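Section 13. Teaching the Cloth Finder in Koech

Before you start, please have the wrist camera plugged in and the Candeck driver running, or Koech will simply sit there and wait for you, very patiently.

1. Open the Perception tab and choose Wrist View.
2. Set Edge Threshold to 1,237. It's a good middle value for striped towels on a plain blue cloth, and you can always nudge it later.
3. Jog the open gripper up to the towel's edge and press Hold. 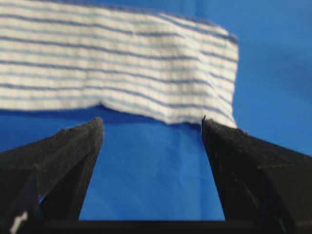

Shabani Bakilana

4. Click Trace Edge and give it a moment — the first trace always feels slow. If the line wanders off along a stripe, raise the threshold to 1,644 and trace again.

Note: frayed ends confuse the tracer more than hems do, so don't be discouraged if you need a few tries there.

5. Now open Grasp Candidates and turn on Show Background. Creases in the cloth underneath can score surprisingly well,
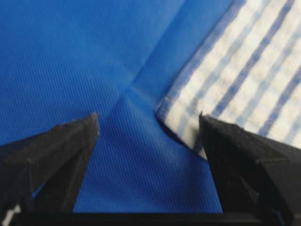

and you'll want to mark those as Reject by hand before you let the planner choose anything.

Caution: keep Close Speed under 2,000 until you've saved the profile. Koech doesn't ask twice!

6. Save the profile to your Grelton folder and move on to Section 14.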